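Planning the Budget for a Folding Cell: a Talk With the Equipment Planner at Trarnberg

Trarnberg is a textile care company which handles rental clothes and work shirts for small businesses. Since March it has been trying gripper arms for the sorting and hanging of garments. I met the person who prepares the equipment budget there on a Monday, in the office over the sorting hall. We had agreed before that I will write the function and not the name.

My first question was how the company came to think about such a purchase at all. "We did not begin with the robot," the planner told me. "We began with a list of what we pay every year for work which people do not want to do. Hanging and folding was at the top of it. Only after this we asked for offers."

Three offers came. One was from Vidal, one from Zulel, and the third was for second-hand equipment, which they did not follow further. The planner says the prices of the arms were close to each other. The difference was in the small lines at the end of the offer.

"When you read an offer, go to the last page first," the planner said. "The arm is one line. Then you find the fingers, the cables, the training, the software fee, the travel of the technician. With one supplier these small lines made almost half of the total." 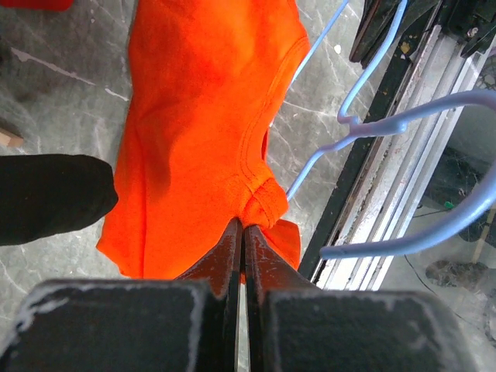
The fingers were a subject to which we came back several times. In the first budget there was one pair for the whole year, and the planner now calls this a mistake of a beginner. A pair of fingers from Vidal costs Trarnberg 80 dollars, and the plan for next year has six pairs in it. "I treat them as I treat the tires of the van. It is a running cost. If you put them under investment, the accounting department will ask you every time why you invest again."

I wanted to know how one can estimate such a number before there is any experience. The answer was that one cannot do it well. The supplier gave a figure for how long the fingers last, but it came from handling boxes. Trarnberg asked for a test period of its own and paid for it separately. The test cost 1093 dollars, with delivery and two days of a technician included. The planner had to defend this amount in front of the management, who did not see why they must pay for looking at a machine.

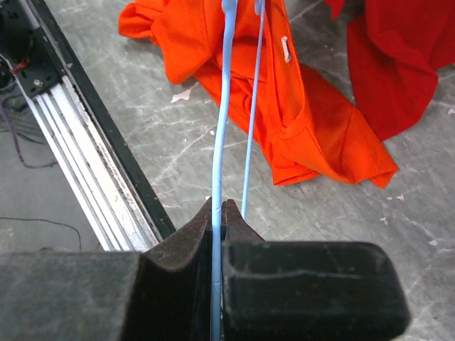

Choosing what to put in the test was the next discussion. Vidal proposed to bring its own samples, white towels of one size, and Trarnberg refused. The planner wanted ordinary clothes and the things that lie between them on a normal day. "A towel is a very polite object," the planner said. "But our people take a shirt, then something thin and stiff, then again a shirt." In practice this means that the same fingers which must take the cloth must also close on something like the light blue piece here, with a crumpled orange T-shirt lying right behind it. For the budget this is an important point. If one pair of fingers can do both, there is no need for a tool changer, and in the offer from Zulel the tool changer was the most expensive extra.

The planner was careful not to promise anything about it. The test notes are still being read by the technical side, and a decision about the tool changer is open. There is a reserve for it in the plan – "a line with a question mark," as the planner calls it – and if it is not needed, the money goes to a second work surface.

We also spoke about software. Zulel sells a yearly license, and Vidal takes one payment and later a fee for each update. The planner made a table for five years with both models and found that the result depends mostly on how often you change the kind of garments. A company which washes the same coat all year can live with few updates. Trarnberg takes new customers every season and expects to need more.

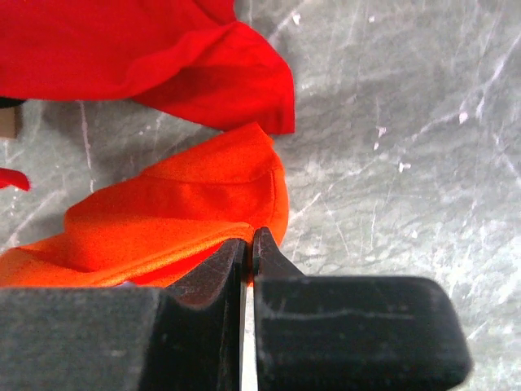
Then there is the maintenance contract. Vidal offered one for 546 dollars per quarter, with a visit included and a telephone line until six in the evening. The planner first wanted to say no. "I thought, we have good mechanics, they repair the washing machines since many years. But the mechanics told me themselves that they do not want to open this one in the first year." So the contract is in the budget for twelve months, and after this it will be discussed again. The planner asked that the price for the second year is written in the contract already now, and advises every small company to ask the same.

What was forgotten in the first plan? The planner laughed and opened a drawer with a folder in it. Electrical work was forgotten, because the socket was on the wrong side of the hall. The insurance had to be changed. Also the hours of the employees were missing. Two people from the sorting team spent part of each day beside the arm during the test, and their normal work had to be done by somebody. "These hours do not come with an invoice, so you do not see them. In the new plan they have their own line."

I asked whether the employees are afraid for their jobs. The planner thought for some time before answering. The team was informed before the first offer was requested, and the plan has no savings from dismissals in it. The calculation is made on overtime, which was high last summer, and on two positions that stayed open. "If I need to dismiss somebody to make the table look good, then my table is bad."

A neighboring company, Dustenum, has asked to share the cost of a second cell. The planner is interested but wants first a written agreement on who pays for the fingers. The meeting about this is planned for after the summer, and until then the second cell stays outside the budget.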